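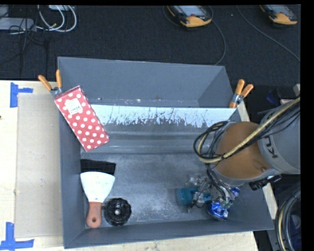
Gernon Community Relations and Household Programs

For Release 10/14/25

Gernon Opens Sorting Bins to Neighbors Clearing Out the Junk Drawer

Lozano: Anyone who has ever gone looking for a putty knife and come back with a gift box, a clamp and no putty knife will feel right at home at the Gernon workroom this season. The company is pleased to announce that Hurkonura, its popular household sorting program, is returning for another round, with longer opening hours, more table space and a warm welcome for anyone in Lozano who has been putting off that one drawer, shelf or corner of the garage.

The idea behind Hurkonura is a simple one and has stayed the same from the start. Neighbors bring in a box of mixed odds and ends from home, tip everything into one of the big gray bins on the workroom tables, and go through it at their own pace, with a member of the Gernon team close by to lend a hand or just to keep them company. Tools go one way, packaging and gift wrap another, and the small things that have lost their partners get a tray of their own until someone works out what they belong to (which can take a while, and is half the fun!).

"People come in a little embarrassed about what they have been keeping, and then they see what is already in the bin and they relax," said Jolán Szabó, program manager for Hurkonura. "A red polka dot box next to a putty knife and a couple of orange-handled clamps is a perfectly ordinary mix for us. My own kitchen drawer looked a good deal worse than that before I started here, and I would be telling a fib if I said it was finished."

Last season 124 households took part, and together they sorted more than 3,000 items. A good share of those went straight back home to be used again, and the rest was passed along through the swap shelf by the workroom door, where hand tools and spring clamps were the quickest to find new owners. Empty boxes in good shape did well too, especially the patterned ones, and the team hopes to see plenty more of them before the gift-giving months.

The bins themselves have seen a lot of use. They are wide and deep enough for a proper rummage, and the scuffs on the bottom come with the job. Sodex, which has supported the program for the past 2 seasons, will again cover the cost of trays, labels and work gloves, so that taking part stays free for every household.

"We like that it is hands-on and friendly, and that you go home with less than you came with, or at least with the things you meant to keep," said Máté Vass, community partnerships lead at Sodex. "I brought in a box of scrapers and lids myself last year and had a lovely afternoon of it."

Sessions run through the end of February. Each household may bring up to 3 boxes per visit. Please leave paint, batteries and anything with fuel in it at home, and wrap loose blades before you pack them. Children are welcome with an adult, and coffee is on all day.

Places can be reserved at the Gernon front desk in Lozano, where the team will also be glad to answer questions from the press and arrange visits to the workroom.

Press contact: Jolán Szabó, Hurkonura program office, Gernon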